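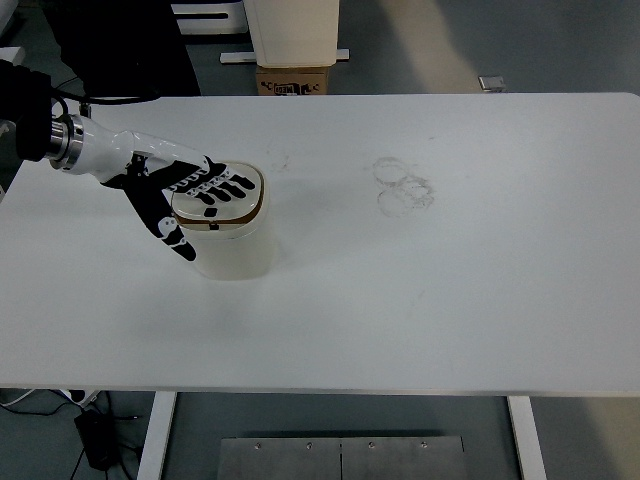 4.2 Data collection and lid task

All demonstrations for the lid task were recorded at the Bremon site over five weeks, ending in February. The operator wore a glove that reports finger joint angles and moved the arm through a tracked wrist. We collected 1331 demonstrations in total, of which 12 were dropped for missing wrist data. No other filtering was done. In particular, we kept runs in which the operator missed the lid, regrasped, or pushed the container out of place before getting hold of it.

Each demonstration starts from a random container position inside a marked region in the software, and the arm starts from one of four rest poses. The operator was told to cover the lid from above before closing the fingers. Figure 4 shows the hand at this stage, with the palm facing down and the four fingers across the top of the lid. The thumb hangs below the level of the lid. We refer to this posture as the cover pose. It is the point at which our method hands over from the approach policy to the contact policy.

Figure 4. Cover pose on the lid task, head camera view.

The choice of handover point matters more than we first expected. In the cover pose the hand hides much of the lid from the head camera, and the visual features that guide the approach become less useful. An early version of the system, trained end to end on the same data, tended to drift sideways at this stage and close the fingers off center. Splitting the task at the cover pose removed most of this drift. The contact policy takes only finger joint angles, motor currents and the last wrist command as input, and does not see the image at all.

4.3 Handover detection

We detect the cover pose with a small classifier, which we call Jetadau, that runs on every control step. It reads the current head camera image together with the wrist height and outputs a single score. When the score stays above a fixed threshold for five steps in a row, control passes to the contact policy. The threshold was set once on held-out demonstrations and was not changed for any of the experiments in Section 5.

Labels for training the classifier came from the recorded data. For each demonstration we took the first step at which the wrist speed fell below a limit and at least two finger currents rose above their resting values. This rule is rough, and on inspection it fired early in a number of runs where the operator paused above the lid. We relabeled 500 demonstrations by hand and trained on those alone. Using the automatic labels for the rest made the result slightly worse, so they were left out.

Marks and stains on the tabletop were a minor concern. The work surface is white and the container is cream-colored, which leaves little contrast between the two, and there are faint gray rings on the table near its center. We did not clean the surface or mask these areas. To check that the classifier was not using them as a landmark, we ran it on images with the table region outside the container blurred. The scores changed very little, and the handover step moved by at most two control steps.

4.4 Baselines

We compare against two baselines. The first is the end-to-end policy described above, with the same image encoder and the same number of training steps. The second, Skarkari, uses our two policies but hands over at a fixed wrist height, with no classifier. This works well when the container height is known ahead of time. It fails in a predictable way when a taller or shorter container is used: the contact policy either starts before the fingers reach the lid or starts after the palm has already pressed on it.

All three methods were trained on the same split and run on the same arm and hand. Trials were run in mixed order, so that slow changes in the hardware - cable tension and motor temperature in particular - would not favor one method. We ran 2406 trials across all methods and container sizes. A trial counts as a success if the lid is lifted clear of the body and held for three seconds. Trials stopped by the force limit count as failures.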